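Foro > Vida en casa > Reformas y techos

Techo del salón: ¿liso o lo dejo con gotelé?

marenca_51
Buenas a todos. Llevo desde enero dándole vueltas al techo del salón y ya no duermo. El piso es de los años setenta, gotelé gordo hasta en el pasillo, y me han pasado dos presupuestos que no se parecen en nada. Uno es quitarlo y alisar, el otro es taparlo con placa de yeso y bajar el techo 10 centímetros. Tengo 232 de altura ahora mismo (sí, bajito, ya lo sé), así que lo de la placa me da un agobio tremendo. ¿Alguien que haya pasado por esto?

tornillo_flojo
Con 232 ni se te ocurra bajarlo, por favor. Yo lo bajé en el dormitorio partiendo de más altura que tú y cada vez que me pongo un jersey le doy a la lámpara. Rascar y alisar. Es un asco de polvo, pero se pasa.

Ilo
Pues no estoy de acuerdo. Rascar un gotelé plástico es para volverse loco, que no se ablanda con agua ni rezando. Yo le di pasta de cubrir por encima, dos manos, lijado y pintura mate. Tardé una eternidad y acabé con el cuello hecho polvo, pero lo volvería a hacer. Un consejo para todos los que andáis con techos: miradlos desde abajo, tumbados en el suelo si hace falta, y a distintas horas. De pie no se ve ni la mitad.
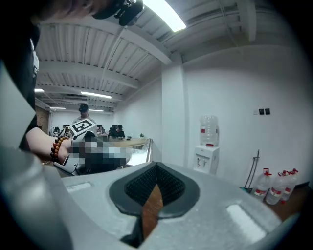 Y otra cosa, lijad con la luz de lado, con un foco a ras de techo. Yo lijé de día tan contento y a las nueve de la noche encendí la lámpara y aquello parecían las dunas de Maspalomas.

tornillo_flojo
Pasta por encima de gotelé gordo... ya me contarás dentro de unos años, cuando empiece a saltar a trozos.

Ilo
Llevo 47 meses y ni una grieta, jaja. Eso sí, antes lavé bien y di imprimación. Si hay grasa de cocina debajo, ahí te doy la razón.

Rondcombe
Me meto en medio: ¿has comprobado si es al temple o plástico? Moja un trozo detrás de una puerta y espera un rato. Si se deshace, ráscalo y a otra cosa. Si sigue duro, haz lo de Ilo.

marenca_51
¡Mojado y sigue como una piedra! Plástico entonces, qué alegría. Voy a pedir precio por lo de la pasta. ¿Mate total o un poco satinado?

Rondcombe
Mate, mate. El satinado te canta cualquier bulto.

tornillo_flojo
En eso estamos de acuerdo los tres. Mate, y tapa bien el sofá.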